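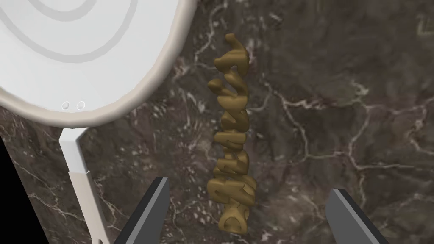 Ruta en el simulador: pasta en espiral sobre la encimera, pinza abierta.

Preguntas frecuentes sobre Ruta
Última revisión: 6 jul 2024

Qué es Ruta
Ruta es un robot de dos brazos que estamos construyendo en el taller compartido Alline. La parte mecánica se monta en el taller y la de programación la hacemos casi toda desde casa, con una cocina simulada en la que el robot practica antes de mover nada de verdad. No es un producto y no se vende. En esta página contestamos a lo que nos preguntan con más frecuencia los socios del taller y la gente que nos escribe.

En qué estado está
La base y el torso están montados. El brazo izquierdo se mueve con los siete ejes y repite posiciones sin problemas graves. Al derecho le falta el cableado definitivo de la muñeca. En simulación los dos brazos funcionan desde el principio, así que el software va bastante por delante de la mecánica. Hay cosas que Ruta hace en pantalla y que en el banco tardarán meses.

Cuánto ha costado
Hasta ahora llevamos gastados 1214 euros en piezas, sin contar los motores, que compramos aparte y de segunda mano. Tampoco cuentan las horas ni el ordenador, que ya lo teníamos. Lo más caro después de los motores fueron los rodamientos y las fuentes de alimentación. Lo que peor calculamos fue la tornillería. Si alguien va a hacer un presupuesto parecido, que duplique la partida de tornillos, insertos roscados y conectores.

Quién puede participar
Cualquier socio de Alline. No hace falta saber programar. Ahora mismo nos vendría mejor alguien con paciencia para crimpar cables que otra persona para el código. Quien no sea socio puede colaborar a distancia con las escenas del simulador.

De dónde salen las piezas
Las estructurales están impresas en el taller. El filamento y los insertos los pedimos a Soriano, la ferretería que sirve también al resto de proyectos del taller, y llegan con el pedido común. Los soportes de los motores del hombro son de aluminio mecanizado. Los primeros los imprimimos y se deformaban con el par de arranque. Guardamos los archivos de las dos versiones, pero la impresa solo vale para comprobar medidas.

Qué es Hister
El programa que manda órdenes a los brazos. Lo escribimos nosotros y el nombre viene de un error de histéresis que tuvimos en el codo y que tardamos todo un invierno en encontrar. Hister recibe una posición de destino para la pinza, calcula los ángulos de las articulaciones y los envía a los motores reales o a los simulados. Para el programa es lo mismo. Lo único que cambia es un archivo de configuración, y conviene mirar dos veces cuál está cargado antes de pulsar nada.

Por qué una cocina
Hacía falta un entorno con objetos de tamaños muy distintos y sin piezas peligrosas. Una sartén tiene un mango largo y plano que se agarra bien. Un trozo de pasta es pequeño e irregular, y obliga a afinar la posición de los dedos. Si la pinza llega desviada, con la sartén no pasa gran cosa. Con la pasta, se escapa.

También nos sirve para trabajar el orden de las acciones. En un banco de pruebas se puede recoger casi todo en cualquier orden. En una cocina hay que decidir primero dónde se deja lo que se tiene agarrado.

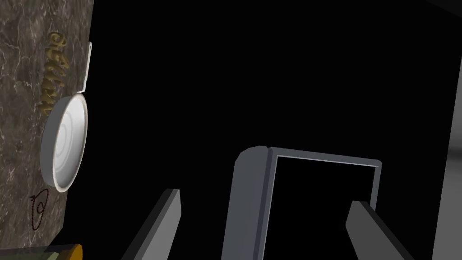 Kerstin Kramer nos escribió que a ella le parecía un error entrenar con objetos de cocina tan pronto. Según su experiencia con un brazo más pequeño, lo razonable es pasar antes una temporada larga con cubos y cilindros, medir el error de la pinza en cada postura y dejar los objetos reales para cuando ese error esté por escrito. Añadía que con los cubos se ve enseguida si el fallo es de calibración, y que con un objeto irregular se puede perder una semana culpando al objeto.

Tiene parte de razón y le hicimos caso a medias. Ahora cada cambio en Hister pasa por una prueba con cubos antes de volver a la cocina. La prueba tiene 7 posturas fijas y se ejecuta sola. Si falla una, el cambio no se acepta. No hemos querido retrasar el resto, en parte por motivos poco técnicos: con los cubos nos aburríamos y dejábamos de avanzar.

Hay que tener un ordenador potente
Para abrir la escena y mover el robot a mano, no. Un portátil con gráfica integrada la abre, aunque vaya lento. Para lanzar tandas largas sí se nota. En el taller las dejamos por la noche en el equipo de la sala de impresión, y una tanda normal son 4000 intentos de agarre con la posición del objeto cambiada en cada uno. Si lo hacéis en casa, desactivad la ventana de visualización durante la tanda. El programa calcula lo mismo y acaba mucho antes.

La escena se ve muy oscura o casi toda negra
Hay tres causas habituales.
La primera es que falte la luz de la escena. Se define en un archivo aparte y no se copia si solo descargáis la carpeta de modelos.
La segunda es que la cámara de la muñeca esté mirando fuera de la parte modelada. Fuera de ella no hay nada, y el visor pinta el fondo negro. Moved la articulación del antebrazo y volverá a aparecer la encimera.
La tercera es una versión antigua del controlador gráfico. En ese caso suele salir un aviso en la consola al arrancar.

La pinza atraviesa el objeto
El modelo de colisión no está activado, o se ha activado solo en uno de los dos dedos. En el archivo de la pinza hay una línea para cada dedo. Nos ha pasado a todos.

La pinza toca el objeto pero se le resbala
Mirad primero el rozamiento de las caras interiores. El valor por defecto es bajo a propósito. Al principio lo teníamos muy alto y Ruta levantaba cualquier cosa con un roce, unos resultados estupendos que no valían para nada en el banco. Si con el valor por defecto no agarra, lo más probable es que los dedos cierren torcidos respecto al objeto. Subir el rozamiento lo tapa y el problema sigue ahí.

Cómo se coloca el robot delante de la encimera
Con el archivo de posición inicial. Trae tres números, dos de posición y uno de giro, y se refieren al centro de la base. No al torso ni a la cámara. La altura de la encimera no se toca desde ahí. Después de cambiar la posición hay que ejecutar la comprobación de alcance, que dice a qué puntos de la superficie llega cada brazo y cuáles quedan fuera. Los rincones del fondo dan problemas con casi cualquier colocación, y si la base se acerca demasiado el codo choca con el canto al bajar.

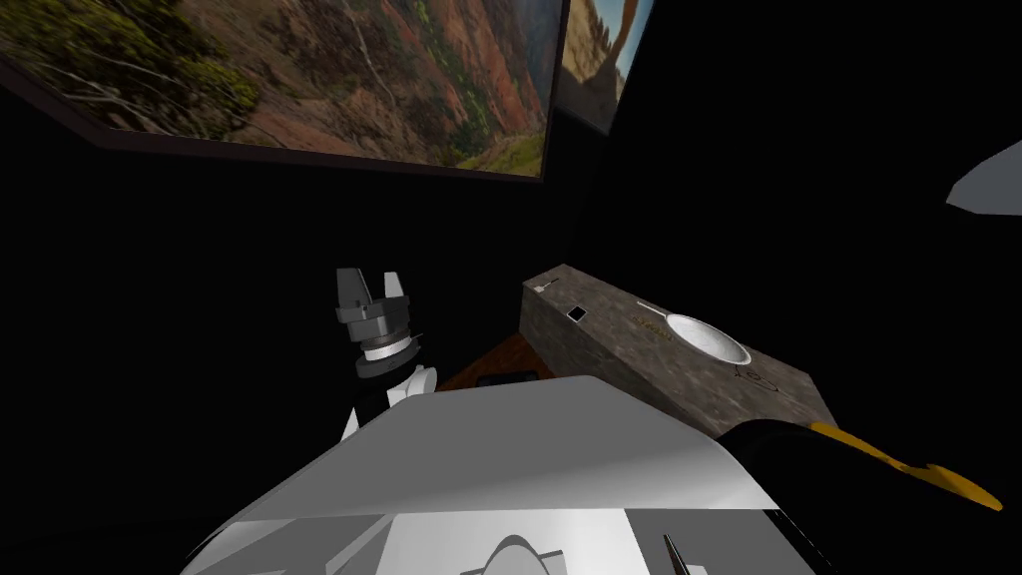
Una vez pasada la comprobación, guardad la postura de reposo de los dos brazos con un nombre propio y no sobre la que viene de serie. Hister vuelve a esa postura cada vez que se cancela un movimiento, y si está mal guardada un brazo puede cruzar por delante del otro al recogerse. En simulación es una molestia. En el banco ya nos costó una carcasa de muñeca.

Los dos brazos pueden trabajar a la vez
Pueden, con límites. De momento dividimos la superficie en dos zonas y cada brazo se queda en la suya. Para pasar un objeto de un lado al otro, uno lo deja cerca de la línea, se retira y el otro lo recoge. Es lento. El paso directo de pinza a pinza está en pruebas y de cada tanda sale algún choque, así que no lo hemos puesto en la versión que se descarga.

Es seguro tenerlo en casa
El simulador, por supuesto. El robot físico lo tenemos en el taller y ahí se queda. Normas mínimas para quien esté construyendo uno parecido:
Un botón de parada que corte la alimentación de los motores, al alcance de la mano y fuera del alcance de los brazos.
Velocidad limitada por hardware en las primeras pruebas, sin fiarse del software.
Nadie trabaja solo con los motores encendidos.
El brazo cae cuando se corta la corriente. Poned algo blando debajo.

Este último punto lo aprendimos con el brazo izquierdo. Los frenos del hombro están diseñados y sin montar — Mathias Aebischer lleva esa parte y tiene ya el primer par impreso.

Puedo usar los planos para mi propio robot
Sí. Solo pedimos que se indique de dónde salen y que, si corregís una medida, nos lo digáis. La lista de materiales tiene errores conocidos en los conectores de la muñeca y están señalados con un asterisco.

Puedo pedir que añadáis un objeto a la cocina
Sí, mejor si mandáis el modelo hecho. Tiene que venir en metros, con el origen en la base del objeto y con una malla de colisión sencilla aparte de la visible. Los modelos bonitos de miles de caras hacen que la simulación vaya a tirones. Si no sabéis hacer la malla de colisión, mandadlo igualmente y lo miramos cuando haya un hueco.

Cuándo se puede ver en funcionamiento
En octubre, durante la jornada abierta de Alline, si el cableado del brazo derecho está terminado. Si no lo está, enseñaremos el izquierdo y el simulador. El resto del año basta con avisar en la lista de correo del taller, y quien esté por allí os lo enseña.

Dónde aviso de un fallo
En la misma lista de correo, poniendo Ruta en el asunto. Adjuntad el registro de Hister completo, sin recortar, e indicad qué archivo de configuración teníais cargado. Contestamos cuando podemos, normalmente por la noche.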